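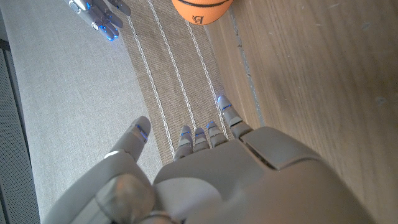 Tape lines on a walnut-look table, will it lift the finish??

Asked by Malou Frandsen, April 3, 2022
Category: Furniture & Floors > Tables
Tags: tape, residue, wood finish, play table

Hi all, quick one because I need to sort this before the week starts. We have a wooden table with a light walnut grain top, bought used from a guy in Taltdale. He said it was a Kjærgaard, no label on it anywhere so who knows. Paid 40 for it. I put tape down on the top back in November to mark off a rectangle where the toys stay. Works great, no complaints there. But now we want to use the whole table for eating sometimes and the tape has to come up.

Tried one corner. Came up fine for an inch and then left a gummy line, and the wood under it looks a tiny bit lighter?? Or maybe cleaner. Stopped right there.

Tape is Gusura, the gray one, from the discount bin. I don't know if the top is oiled or lacquered or what. Water beads up on it if that helps. I have Drukach citrus spray under the sink, is that safe or will it eat the finish.

Also if theres a better way to mark off a toy area I'm all ears. Something I can put down and take up again in five minutes.

3 answers

Ghassan Mansour
Marked as helpful

Water beading = probably some kind of film finish, lacquer or poly. Could also be fresh wax. Test it: rub a hidden spot underneath with a white rag and a little mineral spirits. Rag comes back yellowish and waxy, its wax. Comes back clean, film finish, and you're in decent shape.

Getting the tape up. Hair dryer on low, keep it moving, one short section at a time. Peel back flat over itself, slow, don't pull straight up. Straight up is how you take finish with it. If it splits, stop and warm it again. Old tape goes brittle and the cheap stuff is worse.

Gum that's left: plain cooking oil on a rag, leave it ten minutes, roll it off with your thumb. Then a drop of dish soap in warm water, wipe, dry right away. I would NOT go straight to the citrus spray. Some of those are fine and some will haze a lacquer and I don't know yours. If you have to, put it on the rag and not on the table, and try it underneath first. 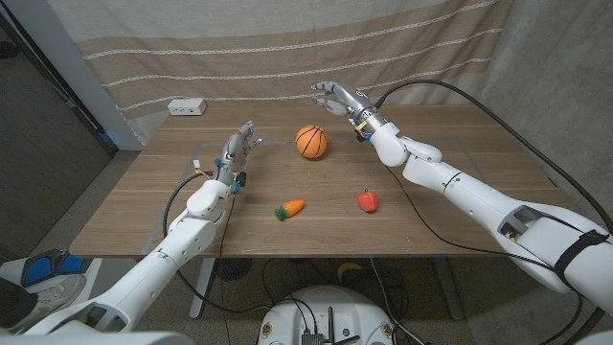 Lighter patch is most likely the rest of the top having darkened or picked up grime while the covered part didn't. Clean the whole top before you panic. I did my mother's sideboard last year, same thing, half of the "stain" was just dust and hand grease. Real color difference evens out with daylight, give it a couple months. As for the rectangle, the lines are pretty faint anyway, and with just a ball and the toy carrot and the pepper inside it you don't need tape at all. A felt mat would hold those. Cut it to the size you have now. Rolls up, goes in a drawer, done.

One more thing, if the surface feels rough after, don't sand. Somebody is going to tell you to sand. A 3,000 grit foam pad with a bit of water is as far as I'd go on a film finish, light pressure, and only if you can feel it with a fingernail.

Comment from Malou Frandsen: Rag came back clean! So film finish I guess. Did one long side with the hair dryer, took forever but no mark. Oil worked on the gum. Used up most of the good rags.

Comment from Ghassan Mansour: Good. Wash the oily rags or lay them out flat outside to dry before you toss them, esp. if it was anything like linseed. Cooking oil too, just be safe.

tapeless_in_ohio

goo remover and a plastic card. every time. never had a problem, did my whole kitchen. 100 grit if its really bad

Comment from Ghassan Mansour: Please do not put 100 grit on this table.

dkw_refinish

Agree with the first answer mostly. Few things to add.

Don't swap the tape for those sticky dots or washi either, it's all adhesive, just slower. Felt mat is right. Get one without rubber backing, some rubber reacts with lacquer and leaves a shadow you can't wipe out.

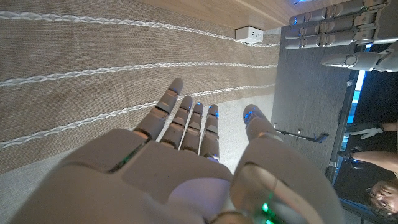 Same goes for vinyl placemats. Leave one on a lacquered top all summer and it prints. Lift whatever you put down once in a while, let the surface breathe, wipe under it. If you want a raised edge so a ball doesn't roll off, a shallow tray with felt glued underneath does it.

The 3,000 pad is OK, I have 4,000 here and honest opinion you can't tell the two apart on a table. Buy whichever the store has.

Comment from Malou Frandsen: ok ordering felt. other three sides tomorow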